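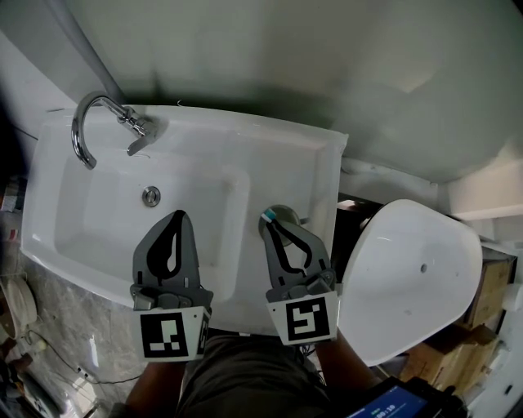
Skarkara demonstration collection: progress report to the Prantl fund
July 11, 2021
Prepared by Fernanda Peixoto

June was our best month so far! We now have 378 usable demonstrations out of the 2000 we promised, and the bathroom tasks (the ones we kept putting off) are finally moving. Toothbrush pickup from a cup on the sink is the newest, and I love how differently people go about it. Some pinch the handle low, others go in right under the bristles, and we want all of that in the set.

Teodor Vlad rewrote the instruction sheet so collectors start with both grippers open and in view, markers facing up. Flurina Strebel checks marker tracking the same evening, which means a bad take gets redone while the room is still set up. We lost 14 takes to glare off white ceramic and chrome, and she is trying softer lamps.

Training has started on a small scale. Dilek Öztürkmen ran a first model on 100 kitchen examples, and it reaches for the right object far more often than we expected, though its grasps on thin handles are still poor. More toothbrush takes should help there.

Next up: faucet levers, then drawers. We are on budget. Our one request is a second pair of grippers, so that two homes can be recorded at once.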